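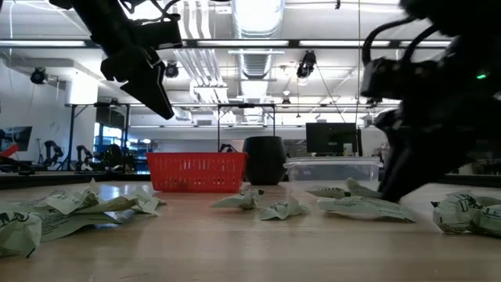
一、题目和背景

双臂桌面工作站的小额设备采购计划
Skovent 课程项目报告
作者:Sorcha Mac Giolla
指导:Gearóid Mulligan

我的项目题目是给双臂桌面工作站做一份采购计划。机械臂、夹爪、相机和计算机已经在实验室里,这些大的设备由实验室负责,我没有权利改变它们。我要计划的是它们周围的小东西:线缆的固定件,夹爪的指尖,桌面上的容器,一部分照明的改善,还有做任务用的纸。课程给的钱是 600 欧元,时间是 12 个星期。

开始的时候我觉得这个题目有点太简单。同组的同学有的做抓取的程序,有的做标定,我只是买东西。做了两个星期以后我的看法变了一些。买东西以前要知道工作站每天停下来的原因是什么,而这个问题在我们组里没有一个写下来的答案。所以这份报告有一半在写我怎样找到需要,另一半才写钱怎么分。

任务本身很容易说明:桌上有很多皱的纸片,左臂和右臂把纸片拿起来,放进桌子后面的容器。对机械臂来说纸片是比较难的物体。它们很轻,形状每一次都不一样,有的立起来一个尖角,有的几乎完全是平的。平的那种最难,夹爪的尖端要非常接近桌面,才能从纸的边上进去。操作的人常常选择先拿立起来的,把平的留到最后,所以一轮任务的后半部分总是比前半部分慢。

二、报告的范围

我先写清楚什么不在计划里面,这样后面的数字比较容易理解。

机械臂的维修不在计划里。夹爪的电机和外壳也不在计划里,只有指尖这个可以更换的部分在。计算机、显示器和键盘不在计划里。地面上的标线和地垫属于整个房间,我不能动。电源的改造必须由学校的电工来做,所以我只写了一个建议,没有写价格。

在计划里的是五类:指尖备件,线缆整理,容器和桌面用品,照明和反光,以及纸和其他消耗品。另外我单独列出运费和预备金,这一点是 Gearóid 要求的。他说去年有一个组把所有的钱都分给了零件,最后运费是从另外一个项目借来的,到现在还没有还清楚。

三、采购的规则

学院的规则我一共读了三遍,因为有些句子对我来说不容易。我把和我们有关的部分写在下面。

每一张订单如果超过 100 欧元,需要第二家供应商的报价。报价可以是邮件,但是邮件里必须有税和运费。只有网页截图的话,办公室会退回来。

同一个供应商的东西不可以为了避开上面这一条而分成几张小订单。如果真的是不同时间的需要,可以分开,但是要写一句说明。

收货的时候要有学生以外的一个人签字。我们的项目由 Gearóid 签字。他不在的时候,货放在门口的柜子里,不能打开使用。

项目结束以后剩下的备件留在实验室,并且要写进备件清单。清单里要有型号,供应商,放在哪里。我以前不觉得最后一项很重要,后来我用了一个下午找一包已经买过的尼龙扎带。

没有用完的钱不能留到下一个学期。这条规则让人想在最后几天把钱全部用掉。我和 Gearóid 讨论过这一点,他的意见是预备金没有用完就退回去,不要为了用钱而买东西。我同意,所以计划里没有“最后再买”的清单。

四、我怎样找到需要

第一个星期我只观察。我坐在工作站旁边,每次任务停下来,我就写一行:停在什么地方,操作的人做了什么,再开始以前等了多久。我没有使用专门的软件,只用一个本子,后来抄到表格里。

停下来的原因可以分成几种。

最多的一种是指尖夹不住纸。夹爪已经合上,但是纸从中间滑出去,或者只夹到一个很小的角,抬起来的时候掉了。操作的人会再试一次,有时候试三次。指尖表面如果已经磨得很光,这种情况就更多。我用手摸了几副旧的指尖,差别很明显。

第二种和线缆有关。线缆自己很少造成故障,可是操作的人会因为担心而停下来。机械臂转到一边的时候,线在空中形成一个大的圈,圈离夹爪很近,人就停下来用手把线移开,然后再继续。每次只要几秒钟,但是一个上午加起来就很多。

第三种是容器移动了。塑料的容器很轻,夹爪碰到边上,它就会转一点或者向后退一点。对人来说这没有关系,可是我们希望每一轮开始时容器的位置相同,所以有人要走过去把它放回原处。

第四种是光。窗户和顶灯都很亮,浅色的木桌面会反光,在某些角度,相机里的白纸和反光几乎是一样的颜色。多云的天气问题比较小。我只能写“比较小”,我没有测量照度的仪器,后来借到一个,但是电池坏了。

还有一种我放在“其他”里面:有人找不到工具,有人把椅子放在线上面,有人接电话。这些不能用钱解决,至少不能用这笔钱。

有一件事我做得不好。我开始的时候没有区分左臂和右臂,表格里只写“夹爪”。到第三个星期我想知道哪一边的指尖磨损更快,表格不能回答。后面的记录我加了一列,前面的已经没有办法补上。

五、指尖备件

这是最大的一项,我给它 200 欧元,也就是全部的三分之一。

我们问了两家。Wernent 卖整副的指尖,表面已经有一层防滑材料,装上就可以用。Pavar 不卖成品,但是卖防滑的片材,可以自己剪,自己粘。Pavar 的办法按面积算便宜很多,可是需要胶,需要时间,而且剪的形状每个人不一样。

我自己剪了一副来试。我的尖端没有剪好,窄的地方材料翘起来,夹平的纸的时候翘起来的边会先碰到桌面,把纸推走。Gearóid 剪的一副比我的好得多,他说他先用纸做了一个样子。可是我们不能计划每次都由他来剪。

所以计划是两种都买。Wernent 的成品作为正常使用的指尖,Pavar 的片材作为应急,并且只用在指尖比较宽的后半部分。成品的那一张订单会超过 100 欧元,按照规则要有第二个报价。Pavar 没有成品,不能算作第二个报价,办公室对这一点很清楚。我最后从 Keogh 得到一个报价,他们平时主要卖型材和走线的零件,但是也可以代订指尖,价格高一些,交货也慢一些。这个报价我放在附件里,虽然我们不会选它。

更换的规则我也写了一个建议:不等到夹不住才换,每个星期开始的时候用手检查一次,表面发亮就换。“发亮”这个词不够准确,我知道。我想过用重量或者摩擦力来判断,但是我们没有时间做这个测量。

六、线缆整理

线缆这一项我给 100 欧元。

工作站的框架是黑色的铝型材,这对我们很方便,型材的槽里可以装很多标准的固定件,不需要打孔。需要走线的部分有三段:从夹爪到机械臂的上部,从机械臂的底座到框架,从框架到桌子外面。三段的要求不同,我分开写。

夹爪到上部这一段一直在运动。线必须留长度,如果太紧,机械臂伸到最远的时候会拉接头。如果太松,就是现在的样子,左臂夹爪那里的一根暗红色细线在桌面上方绕出一个很大的弧。我试过用扎带把它固定在臂上,试了两个位置。第一个位置太靠近关节,关节一弯线就被夹住。第二个位置好一些,但是硬的扎带会在线的外皮上留下印子。所以我改成买软的魔术贴带,宽的一种,Keogh 有卖。一卷很长,足够两只臂使用,还有剩余。

底座到框架这一段几乎不动,用槽里的夹子就可以。这里的问题是线很多,从右臂底座出来的线是一大束,从桌边往地面下去。我想把电源线和信号线分成两束,分别用不同颜色的标签。标签我用实验室已有的打印机做,不用花钱。分束的时候要把电源关掉,需要和其他同学约时间,我在计划里写了一个晚上。

框架到桌子外面这一段,我本来想买硬的线槽。Gearóid 看了以后说不要在地面上装硬的东西,人会踢到,清洁的机器也过不去。现在改成橡胶的地面护线条,长 2 米,颜色要和地面不同,让人容易看见。一条黄色的延长线现在直接放在地上,插头在框架附近。按照计划,它会从护线条的下面走。如果以后电工在墙上加一个插座,这条延长线就可以拿掉,护线条也可以用在别的地方。

关于长度我有一个教训。我第一次量的时候只量了直线距离,没有算线在型材拐角处的弯。买短的线缆套管比没有买更麻烦,因为打开包装以后不能退。第二次我用一根绳子沿着真正的路线放一遍,再量绳子。
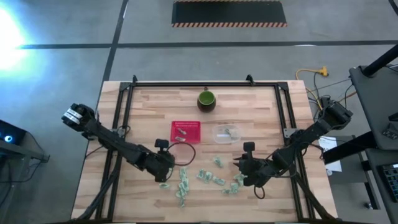 七、容器和桌面用品

容器这一项比较便宜,我给 50 欧元。

我们在任务里使用过几种容器:有槽孔的红色塑料篮,透明的塑料盒,还有圆形的、外面颜色很深的容器。它们的不同对任务是有用的,因为我们希望程序不要只认识一种边缘。所以我没有建议把它们换成一样的。我建议的是每一种再买一个完全相同的备用。如果某一个坏了,换上去的容器应该和以前的数据一致。

这件事比我想的难。便宜的塑料篮每个季节会换样子,同一家商店,同一个货架,孔的形状可能已经不同。我去商店的时候带着照片和尺子。透明盒子也有这个问题,另外还有盖子。有的盒子只和盖子一起卖,盖子我们有时候用,有时候不用。计划里写的是买带盖子的,两种情况都可以做。

为了让容器不移动,我比较了三个办法。双面胶最稳,但是容器不能换位置,木桌面上也会留下胶。磁铁需要在桌面下面装铁板,对这个预算来说太复杂。第三个办法是薄的防滑垫,剪成比容器底部小一点的形状,从上面看不到。我们选第三个。它不能完全阻止移动,如果夹爪用力推,容器还是会走。可是轻轻碰一下的时候,防滑垫已经足够。

桌面我建议不换。有同学提出铺一层黑色的布,这样纸会更清楚。布的问题是夹爪的尖端会带起布,而且每次铺的皱纹不同。木条拼成的桌面是平的,擦起来容易,我只在清单里加了清洁用的软布和一瓶不含蜡的清洁剂。“不含蜡”是 Gearóid 写上去的,他担心蜡会让桌面更亮。

八、照明和反光

这一项是 100 欧元,也是我最不确定的一项。

房间的灯在天花板上,属于学校,我们不能关一部分。窗户的光随时间变化,早上和下午很不同。在一些角度,画面的一角会被强光变成白色。我考虑了三种做法:在窗户上贴遮光膜,在工作站一侧放一块可以移动的遮光板,在框架上面装自己的灯。

遮光膜要得到整个房间的同意,旁边的工作站不想要,所以停止了。自己的灯我很喜欢,可是亮度要超过现在的顶灯才有意义,那样的灯价格不在我的范围,而且操作的人会觉得刺眼。剩下的是遮光板。

遮光板可以自己做。Pavar 卖哑光的灰色板,Keogh 卖脚架用的型材短料。两样东西分开是两张订单,每一张都不到 100 欧元。我在说明里写清楚了它们是不同供应商的不同材料,避免办公室认为我在分单。

我用一块纸板做了一个临时的板子,放在靠近亮光的一边,请操作的同学看相机的画面。两个同学说好一些,一个同学说看不出差别,但是板子挡住了他看左边底座的视线。所以真正的板子要低一点,只挡住最亮的方向,并且要能够推开。我没有足够的数据说它会减少多少次失败。如果审批的人想从计划里去掉一项,我会建议去掉这一项。

九、纸和消耗品

任务里用的是印有文字或者图案的纸片,皱的程度不同。纸会慢慢变软。一张新的纸被夹很多次以后,折痕变多,抬起来的形状就不一样了,所以要定期换。

打印用的纸由系里提供,我们只付一部分墨的钱。这部分和清洁用品、标签纸、一次性手套放在一起,没有单独的一份,从容器那一项的剩余里出。如果不够,再用预备金。

我建议每个星期换一次全部纸片,旧的放进回收袋。有同学认为旧的也要保留几张,因为真实的纸也会是软的。这个意见有道理。现在的写法是:换掉大部分,留几张最旧的在里面,并且在记录表里写上日期。

储存也要考虑。打印好的纸应该是平的,用以前再弄皱。如果提前弄皱然后放在箱子里,压在下面的会变平,上面的不会,同一批纸就有了很大的差别。

十、预算分配

为了容易检查,我把 600 欧元看成六份,每份 100 欧元。

指尖备件(Wernent 成品,Pavar 片材):两份
线缆整理(魔术贴带,型材夹子,地面护线条):一份
照明和反光(遮光板材料和脚架):一份
容器、防滑垫和消耗品:半份
运费:半份
预备金:一份

合计六份。

运费的半份是按照三家供应商各送一次来估计的。如果 Wernent 的货分两次到,就会超出。我写邮件问过,他们回答一般一次送齐,但是没有保证。超出的部分从预备金出。

预备金不预先分给任何一项。使用的时候需要 Gearóid 同意,并且在表格里写一句原因。我第一版计划里没有预备金,每一项都多写了一点,心里想着反正够用。他把这些“多写一点”都划掉了,然后加起来,差不多就是现在的预备金。我觉得这样确实更容易看懂。

十一、时间安排

整个计划是 12 个星期。前三个星期观察和记录。第四个星期问报价,这一步比我想的慢,所以报价一直拖到第五个星期的末尾。第六个星期交申请。

下订单的顺序按照交货时间和重要程度来排。指尖最先,它们的交货时间最长,而且需要第二个报价。线缆的零件和指尖同时申请,但是收到以后可以马上安装。容器在商店直接买,先自己付钱,再报销,所以要保留原始的收据,热敏纸的收据最好当天复印。遮光板最后,因为它可能被去掉。

安装也需要时间,这一点我第一版没有写。整理线缆需要工作站停一个晚上,之后要检查每只机械臂能不能到达全部范围,线有没有被拉住。更换指尖以后要检查夹爪闭合的位置,新的指尖厚一些,程序里的数值可能要改。我给这两件事留了一个星期。

第十一个星期再做一次和前面一样的观察,同样的本子,同样的分类,这次区分左右。最后一个星期写报告和备件清单。

如果供应商在 July 休假,也就是七月,日程要向后移。Keogh 已经告诉我,七月有一段时间不发货。我们的订单应该在那以前到,但是我把这一点写在风险里面。

十二、风险和没有解决的问题

指尖的型号。Wernent 的目录里有两种长度,外形很像,订单号只差一个字母。我已经请 Gearóid 对照旧的一副检查过。下订单以前还要再检查一次。

线缆固定以后的磨损。软带比扎带好,可是它也会慢慢滑动。如果滑到关节上,问题和以前一样。我建议每个星期检查指尖的时候一起看线,用笔在臂上做一个小的记号,看带子有没有离开。

容器的一致性。如果买不到完全一样的,宁可不买,等旧的坏了再决定。这部分钱退回。

我的记录的质量。本子上的分类是我一个人做的。有些停顿可以算指尖,也可以算光,比如操作的人因为看不清而夹错了位置。我大概把一部分光的问题写成了指尖的问题。第二次观察时,我想请另外一个同学同时记录,然后比较两份。

电源。地上的延长线在使用护线条以后会安全一些,可是长期的办法还是固定插座。申请表我已经填好,放在附件里,交不交由实验室决定。

十三、给下一组同学的话

先去看备件柜,再写采购清单。柜子里有两包没有打开的型材螺母,和我们框架的槽是合适的,我差一点又买了一次。

问报价的时候把税、运费、交货时间写成三个问题,一行一个。写在一段里面,对方常常只回答第一个。

不要在机械臂运行的时候伸手去整理线。我们的操作规则里有这一条,但是观察的时候我看到人还是会这样做,因为线就在眼前。先按停止,再伸手。

表格的模板放在课程的共享目录里,文件夹的名字是 Skovent,里面有空白的停顿记录表、报价比较表和收货表。报价比较表的最后一列有一个公式,改了汇率以后要把整列重新拖一次,否则只有第一行会变。

附件:停顿记录(左右未区分的部分已标出);Wernent 与 Keogh 报价邮件;Pavar 片材和板材价格页;固定插座申请表(未提交)。

联系:Sorcha Mac Giolla,Skovent 课程项目组 | 版权归作者所有 | 返回顶部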